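Latby – Lijadora orbital de mano Brisance 2000

Inicio > Herramientas para madera > Lijado y acabado > Brisance 2000

Disponible en tienda y por encargo
Referencia: BR-161
Garantía del vendedor: dos años

La Brisance 2000 es una lijadora orbital pensada para la persona que restaura muebles en casa o que tiene un taller pequeño. La vendemos desde hace tiempo y es la máquina que prestamos a los clientes cuando dejan la suya a reparar, por eso la conocemos bien, también en sus defectos. En esta página hemos querido poner lo que normalmente nos preguntan por teléfono.

El motor tiene selector de velocidad con seis posiciones. En la más baja se puede trabajar encima de un barniz nuevo entre capa y capa sin quemarlo. En la más alta, la máquina llega a las 4000 órbitas por minuto, una cifra modesta si se compara con otras lijadoras del mercado. El fabricante ha elegido una velocidad lenta con una órbita más ancha, y el resultado en maderas blandas como el pino es muy regular. En roble o en haya hay que tener un poco de paciencia.

Características

Tipo: orbital de base rectangular
Velocidad máxima: 4000 órbitas por minuto
Regulación: seis posiciones, rueda lateral
Sujeción de la lija: velcro y pinzas
Cable: de goma, cuatro metros
Salida de polvo: bolsa o manguera
Uso: madera, masilla, pintura vieja

La base lleva las dos sujeciones, velcro y pinzas. Con las pinzas se puede usar papel cortado de rollo, que sale bastante más barato. Es importante tensar bien el papel antes de cerrar la segunda pinza: si queda flojo, se rompe por la esquina en pocos minutos. Con el velcro el cambio es inmediato, pero conviene limpiar la base con un cepillo seco de vez en cuando.

Qué grano usar

Para quitar pintura vieja recomendamos empezar con grano 60 y no apretar. El peso de la máquina es suficiente. Muchas personas empujan hacia abajo pensando que así terminan antes, y lo que consiguen es que el motor pierda velocidad y queden marcas en forma de caracol que después cuesta mucho quitar. Después del 60 se pasa al 100, luego al 150 y, si el mueble va a llevar barniz transparente, al 220. No es bueno saltarse un grano.

Si la pieza está chapada, el grano 60 está prohibido. La chapa de los muebles modernos es muy fina y se atraviesa en un momento. En este caso hay que comenzar con 150 y mirar a menudo el borde, que es donde la chapa se gasta primero.

Con la pintura muy antigua tenga prudencia, porque puede contener plomo. No la lije en seco sin haberlo comprobado.

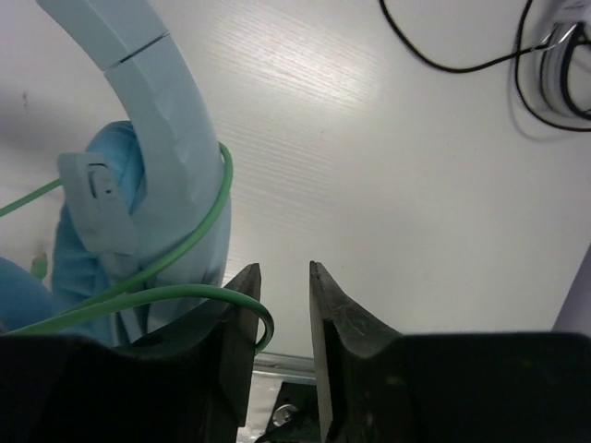
Milagros Bautista nos escribe que compró la Brisance para seis sillas de comedor y que en los asientos le fue de maravilla, pero que en las patas torneadas tuvo que terminar a mano, y pregunta si existe una base más estrecha. También comenta que la bolsa de polvo le pareció pequeña y que con la manguera del aspirador trabajó mucho más cómoda.

Le respondemos a ella y a quien tenga la misma duda. Para esta máquina no hay base estrecha. Una lijadora de base plana nunca llegará bien a una pata torneada, y lo más práctico es usar una tira de tela abrasiva, pasándola por detrás de la pata como quien limpia un zapato. La vendemos por metros en el mostrador. En cuanto a la bolsa, estamos de acuerdo: para un cajón o una mesita sirve, para una mesa grande hay que vaciarla dos o tres veces.

La manguera se conecta con el adaptador Clarex, que no viene en la caja. Es una pieza de goma con dos escalones y entra en la mayoría de los aspiradores domésticos. Si el suyo tiene una boca poco común, tráigala a la tienda y la probamos antes de que compre nada.

Contenido de la caja

Lijadora Brisance 2000
Bolsa de polvo
Tres hojas de lija con velcro (grano 60, 100 y 150)
Plantilla para perforar el papel
Manual en español y portugués

La plantilla parece un accesorio sin importancia y mucha gente la guarda sin mirarla. Sirve para hacer los agujeros en el papel de rollo, en el mismo sitio que los tiene la base. Sin agujeros no hay aspiración y el polvo queda debajo de la lija, que se embota enseguida.

Mantenimiento

Al terminar, sople las rejillas del motor y vacíe la bolsa, aunque esté a la mitad. No guarde la máquina apoyada encima de la base, porque el fieltro se deforma – mejor de lado o colgada. Las escobillas son recambiables y las tenemos en almacén. Cuando el motor empieza a sonar a tirones o huele a quemado, pare y tráigala. El cambio se hace en el mismo día si viene por la mañana.

La base de velcro también se gasta. Con un uso de fin de semana suele durar varios años, con un uso diario bastante menos. Se cambia con cuatro tornillos y no hace falta abrir el cuerpo de la máquina.

Precio y entrega

Lijadora Brisance 2000: 161 euros, IVA incluido. El adaptador Clarex y los rollos de lija se cobran aparte. Los envíos salen de nuestra tienda de la calle Javier. Si prefiere recogerla, le avisamos por mensaje cuando esté preparada.

Los precios son válidos desde junio de 2022 y se revisarán en septiembre. Para pedidos de talleres y escuelas, consulte antes en el mostrador – el descuento depende de la cantidad de papel que se lleve junto con las máquinas.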